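Zwischenbericht zum Vorhaben Prarnura
Wiederverwendung von Komponenten aus ausgemusterten Bürorechnern

Empfänger: Förderstelle Langat, z. Hd. Mwanahawa Mollel
Berichterstattung: Vittoria Dal Bello, Werkstatt Stemton
Stand: Mittwoch, 28. August

1. Gegenstand des Berichts

Der Bericht behandelt Arbeitspaket 2, Zerlegung und Komponentenentnahme. Arbeitspaket 1 (Annahme und Erfassung) wurde mit dem vorigen Bericht abgeschlossen. Gegenüber dem Antrag hat sich die Reihenfolge der Teilschritte geändert, der Umfang bleibt gleich. Eine Änderung des Bewilligungsbescheids ist nach unserer Auffassung nicht erforderlich.

2. Gerätebestand

Aus der Annahme stehen 197 Desktop-Rechner zur Verfügung. Es handelt sich ausschließlich um Geräte aus Büroumgebungen, überwiegend im Towergehäuse. Die Geräte wurden nach Gehäusebauform und Prozessorsockel gruppiert und in dieser Gruppierung eingelagert. Geräte mit erkennbarem Flüssigkeitsschaden sind in der Zahl nicht enthalten; sie wurden bei der Annahme abgewiesen. Die Inventarnummern der abgebenden Stellen wurden entfernt und durch eigene Laufnummern ersetzt. Die Zuordnungsliste liegt in Stemton und kann eingesehen werden.
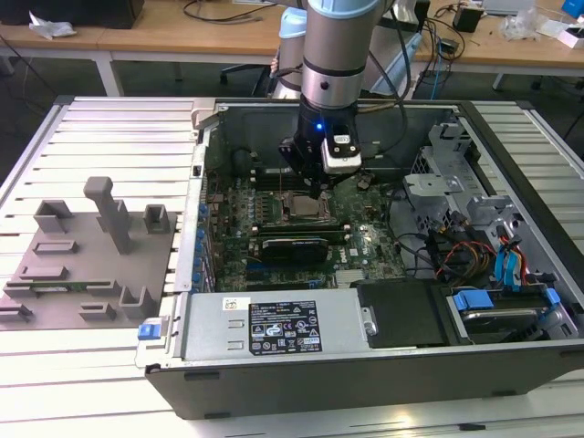 Die Entnahmereihenfolge war im Antrag vom Laufwerk her geplant: erst die Datenträger, dann das Netzteil, zuletzt die Hauptplatine mit dem Prozessor. In der Erprobung wurde der Prozessor vorgezogen. Bei liegendem Tower ist der Sockelbereich nach Abnahme des Kühlers von oben erreichbar, auch wenn Grafikkarte und Netzteil noch eingebaut sind und die Festplatte noch mit ihren blauen Klammern im Schacht sitzt. Das Gehäuse liegt durch das Gewicht des Netzteils ruhiger auf, und die Hauptplatine bleibt in ihrer Verschraubung. Die Verkabelung zwischen Netzteil und Laufwerkskäfig muss für diesen Schritt nicht gelöst werden, sofern sie nicht über den Sockel geführt ist. Ist sie es, wird sie zum Laufwerkskäfig hin zurückgelegt.

3. Teilschritt Prozessorentnahme

Der Teilschritt ist seit August in einer eigenen Arbeitsanweisung beschrieben. Sie umfasst 7 Positionen, vom Ablegen des Gehäuses bis zum Einlegen des Prozessors in das Tray. Die wesentlichen Festlegungen:

Der Verriegelungshebel wird vollständig geöffnet, bevor der Halterahmen angehoben wird. Ein teilweise geöffneter Hebel federt zurück und kann den Rahmen auf den Prozessor drücken.

Der Prozessor wird an zwei gegenüberliegenden Kanten gefasst und senkrecht abgehoben. Ein Verkippen oder seitliches Verschieben ist erst zulässig, wenn das Bauteil vollständig über dem Rahmen liegt.

Die Kontaktflächen an der Unterseite werden nicht berührt. Dasselbe gilt für das Kontaktfeld im Sockel.

Reste von Wärmeleitpaste auf dem Wärmeverteiler bleiben während der Entnahme unbehandelt. Die Reinigung erfolgt außerhalb des Gehäuses mit dem Reinigungsmittel Truliden auf fusselfreiem Tuch.
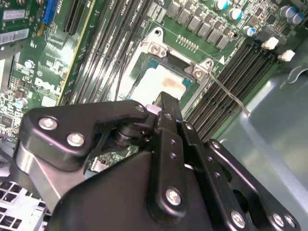

Zur Reinigung ist anzumerken, dass eingetrocknete Paste eine längere Einwirkzeit benötigt, als in der ersten Fassung der Arbeitsanweisung vorgesehen war. Die Angabe wurde korrigiert. Mechanisches Abschaben bleibt ausgeschlossen. Prozessoren, bei denen Paste über den Rand des Wärmeverteilers auf das Trägersubstrat gelangt ist, werden gesondert abgelegt und vor der Funktionsprüfung unter Vergrößerung kontrolliert.

4. Sichtprüfung und Ablage

Jeder entnommene Prozessor durchläuft eine Sichtprüfung beider Seiten. Geprüft werden Substratkanten, Kontaktflächen und die Lesbarkeit der Beschriftung auf dem Wärmeverteiler. Unter gerichtetem Licht spiegelt das Metall so stark, dass die Beschriftung häufig nicht lesbar ist. Der Ableseplatz wurde daher mit einer seitlichen, gestreuten Beleuchtung ausgestattet. Die Typbezeichnung wird erst dort erfasst und nicht mehr am geöffneten Gerät.

Die Ablage erfolgt in antistatischen Trays mit 20 Fächern. Ein Tray enthält nur Prozessoren eines Sockeltyps. Die Laufnummer des Herkunftsgeräts wird fachweise in der Begleitliste notiert.

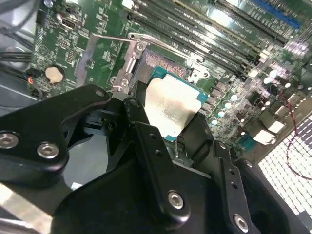
Der leere Sockel wird unmittelbar nach der Entnahme auf verbogene oder verschmutzte Kontakte geprüft. Anschließend wird der Halterahmen geschlossen und eine Schutzkappe aufgesetzt. Hauptplatinen mit beschädigtem Kontaktfeld werden als Ersatzteilträger geführt und nicht zur Wiederverwendung angeboten. Eine Reparatur einzelner Kontakte ist im Vorhaben nicht vorgesehen. Die Prüfung des Sockels war im Antrag nicht als eigener Schritt ausgewiesen und wird ab sofort getrennt protokolliert.

5. Mittelverwendung

Im Berichtszeitraum wurden aus der Position Verbrauchsmaterial 2500 Euro abgerufen. Der Betrag entfällt auf Trays, Schutzkappen, Reinigungsmittel, Tücher und Etiketten. Die Belege sind dem Bericht in Kopie beigefügt. Die Beleuchtung des Ableseplatzes wurde aus Eigenmitteln beschafft. Eine Umwidmung zwischen den Kostenpositionen wird nicht beantragt.

6. Offene Punkte

Für die Schutzkappen eines älteren Sockeltyps liegt noch kein Liefertermin vor. Die betroffenen Hauptplatinen werden bis dahin mit geschlossenem Halterahmen in antistatischen Beuteln gelagert.

Die Vorgabe zur Datenträgerlöschung ist mit der Förderstelle noch abzustimmen. Wir bitten um Mitteilung, ob das Löschprotokoll je Gerät oder je Charge vorzulegen ist. Bis zur Klärung bleiben ausgebaute Festplatten unter Verschluss.

Die überarbeitete Arbeitsanweisung geht Frau Mollel mit gesonderter Post zu.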